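Using Leftover Cooked Vegetables in a Shared Student Kitchen
Project report, Household Food Management
Hakim Tambunan

1. Background

Most of the food thrown out in our house is vegetables. They are bought in large bags at the start of the week, pushed to the back of the drawer, and found again when they are soft. Our course asked for a small practical project on food waste at home, and I chose to look at what happens when vegetables are cooked early and in bulk, and then turned into other meals.

The project ran through February in a house shared by six students. Everyone agreed to take part, although two of them eat on campus at lunch and so had less to do with it.

2. Method

Once a week I took everything in the vegetable drawer that would not last and cooked it in one session. Carrots, parsnips, squash and onions were roasted on two trays at 425 degrees. Cabbage and kale were cut up and cooked down in a covered pot with a little oil and salt. Potatoes were boiled whole in their skins.

The food was cooled, put into lidded containers and kept on the middle shelf of the fridge. Each container got a strip of masking tape with the contents and the day it was cooked. Anything not eaten by the end of the third day went into the freezer or was thrown out and weighed.

I also wrote nine short recipes for the containers. They had to take no more than 15 minutes and use only things we normally have, such as eggs, rice, canned beans, pasta and tortillas. The cards were held to the fridge door with magnets. After a meal, people wrote down what they had made and whether they would make it again. I talked with each of them at the end of the month, in the living room after dinner.
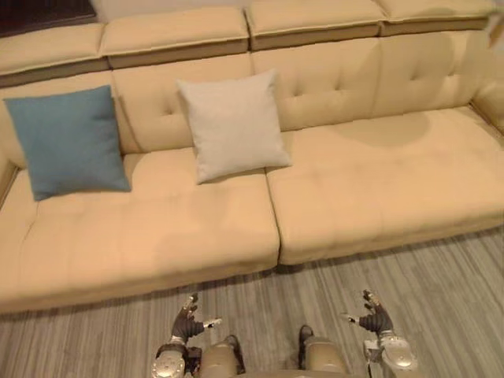 Figure 1. Living room sofa.

The talks were informal and I took notes by hand. I asked the same questions each time: which containers they reached for, which they avoided, and what they did when they did not want to follow a card.

3. Results

The roasted root vegetables went fastest. They were eaten cold in salads, mashed into soup, and more than once straight out of the container. The squash and black bean tortilla was the most popular card. The potato and egg hash came second, mainly at breakfast.

Cabbage did badly. It was fine on the first night but smelled strong when the lid came off the next day, and people left it for someone else. I changed the method halfway through and roasted the cabbage in wedges until the edges were dark. More of it got eaten after that, though it was still the last thing to go.

The kale was used in only one way, stirred into pasta with garlic and the end of a piece of cheese. I had written a card for kale fritters and it was never tried. When I asked, the answer was that grating and frying felt like too much work on top of a container that was supposed to save work. I think that is fair.

We threw out almost half as many vegetables by weight as in the month before. The earlier figure is an estimate based on one week of weighing, so the comparison is weak.

4. Problems

Labels were the biggest problem. The tape came off when the containers were damp, and by the second week some had no date. Writing on the lid with a grease pencil worked better.

Seasoning was another. I began by roasting everything with cumin and paprika, and this made the vegetables hard to use in anything else — the carrots made a strange pasta sauce. From the second week on I used only oil and salt and left the rest to whoever was cooking.

Fridge space ran short. Six people already fill it, and two large containers meant someone's milk ended up in the door.

5. What I would change

I would weigh the waste for a full month before starting. I would cook smaller amounts twice a week, and I would drop the fritters and the stuffed pepper card. A blank card for people to add their own ideas would help too, as the best meal of the month was a fried rice with roasted parsnip that was not on any of mine.

The house has kept the weekly roasting session. The cards are still on the fridge.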